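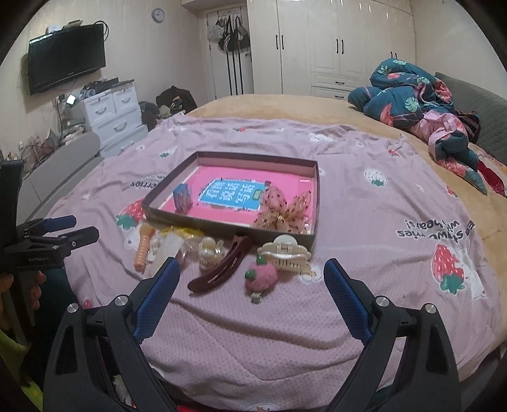
# Gillent opens its home tasks program to new households

**For immediate release, November**

Gillent, a company from Gikascombe which makes tools for teaching robots by demonstration, announces today the second stage of its home tasks program. In this stage, people record everyday work in their own rooms, using a pair of hand-held grippers. The program is called Flanagan.

The first stage was done in the company's workshop. It gave 1,108 recordings of sorting, folding and putting away, all made on the same two tables. The robot arms learned these tasks well, but they had difficulty when the table was changed for a softer surface, or when the room behind it was full of other things. For this reason the company decided to go to the places where people live.

## Small things on a soft surface

One of the first tasks in the new stage is the tidying of hair accessories on a bed. The person holds one gripper in each hand and works with the blue-padded fingers of the tool. A claw clip, a pearl-beaded clip, a long banana clip and a fuzzy clip in the shape of a strawberry are spread on a printed quilt, with an open box lid behind them. Each piece has a different shape and needs a different grip.

A quilt is a difficult place for a robot. It has wrinkles, it moves when it is pushed, and its colours can be close to the colours of the objects. A flat clip must be taken from the side, and if the fingers press too deep they will take the fabric also. A person feels this at once and corrects the movement. It is this correction which Gillent wants to record.

## How a task is shown

The hand-held gripper has the same jaw as the robot arm which will later do the work. The person closes the handle and the jaw closes. A camera on the tool records what is in front of the fingers, and the opening of the jaw is saved together with the picture. No robot needs to be in the home during the recording.

For tasks that are too heavy or too hot for the hand-held tool, the company continues to use remote control. An operator in Gikascombe moves a robot arm from a desk, and the arm repeats the movement in the test kitchen. This method is slower – an operator needs 12 hours of practice before the first recording is accepted – and it will stay in the workshop for now.

## What households can expect

Gillent is looking for 200 households in Gikascombe and in the neighbouring town of Pleltby. Each household receives two grippers, a charger and a printed list of tasks. The company asks that the rooms are left as they normally are. Participants may choose their own objects, and they may refuse any task on the list.

Before a recording is used, it is checked by staff at the Gikascombe office. Faces, letters and screens with private information are blurred. A household can ask for its recordings to be deleted at any time, and the original files are then removed from the Flanagan library too.

The goal for this stage is 3,000 accepted recordings. Participants are paid for each accepted recording, and also for the training session, which takes place at the office or at the Pleltby library hall in the evening, from 6 p.m.

## About Gillent

Gillent designs hand-held grippers, remote control stations and software for teaching robot arms. The company has its office, workshop and test kitchen in Gikascombe.

Households that want to take part, and journalists who would like to try the grippers, can write to the Flanagan program desk at the Gikascombe office. Training places in Pleltby are given in the order in which the requests arrive.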